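Home Research Publications Data Contact

Residual Leakage in Tank-Fed Toilets: A Household Metering Study
Gwenaël Rolland and Efthymia Kontogiannis
February 13, 2023
14 shares 3 comments

3. Fixture population and leak measurement

3.1 Sample

The Setach district was chosen for its mixed housing stock and for the quality of its billing records. The water utility, Cliltine, supplied meter histories for 1588 dwellings. Homes with a shared riser meter were removed first, then homes with a garden supply taken off before the indoor branch. Of those left, we kept only dwellings in which every toilet was fed from its own tank. Flush-valve fixtures without a tank fail in a different way and are treated in Section 6.

Tank-fed toilets lose water along two main paths. In the first, the flapper or seal at the bottom of the tank no longer seats fully, and water passes slowly into the bowl. In the second, the fill valve does not close at its set level, and the excess runs down the overflow tube. Both paths end in the bowl and leave nothing on the floor, so they are seldom reported by residents. The close-coupled form, with the tank mounted directly behind the bowl (Figure 2), is the usual one in the newer Setach buildings. Older units more often have a wall-hung tank and a short flush pipe.

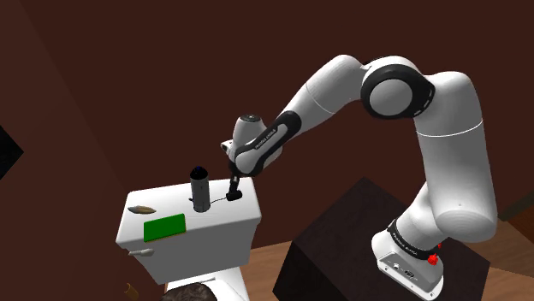 Figure 2. Toilet tank, simulated view.

3.2 Separating leakage from use

A standard meter can't tell a slow leak from a tap left slightly open. We therefore fitted Ninar pulse loggers to the incoming line and worked from the overnight record. An interval was treated as quiet if no draw typical of a tap, shower or washing machine occurred in it. Any flow that remained was assigned to background loss.

Background loss was then split by shape. A steady trickle with no clear start or end points to a fill valve that stays partly open. A short refill that comes back at regular intervals points to the flapper: the tank drains slowly until the float drops far enough to open the valve, the valve refills the tank, and the cycle begins again. The length of the cycle depends on the leak rate and on the float's dead band, so it can't be turned into a volume without a second measurement. The volume of each refill was taken directly from the pulse count.

Some records showed both shapes. These were assigned to the larger component by volume, and the smaller one was kept in the data file under a separate code. Two readers coded every record independently. They agreed in 95 percent of cases, and the rest were settled by joint review.

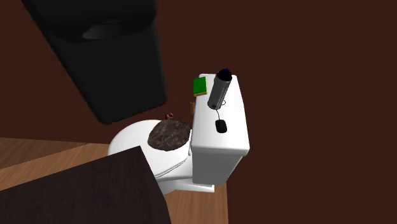

3.3 Dye checks

The logger results were compared with dye checks in 70 dwellings. A dye tablet was placed in the tank, the toilet was left unflushed, and the bowl water was inspected at the end of the waiting period. Color in the bowl was recorded as a positive result. The check confirms that water is moving from tank to bowl but says little about how fast, and a very slow leak may be missed if the wait is too short.

Most disagreements between the two methods were of one kind – the logger showed a repeating refill and the dye check was negative. Low overnight pressure may explain part of this. In the Politis blocks, where a booster pump cycles at night, the pump itself leaves a repeating mark on the flow record that resembles a refill. Those dwellings were recoded after comparison with the pump log. The uncorrected codes are retained in Appendix B.

Seal age was taken from the resident's statement and is the weakest variable in the set. It is used in Section 4 only as a grouping term.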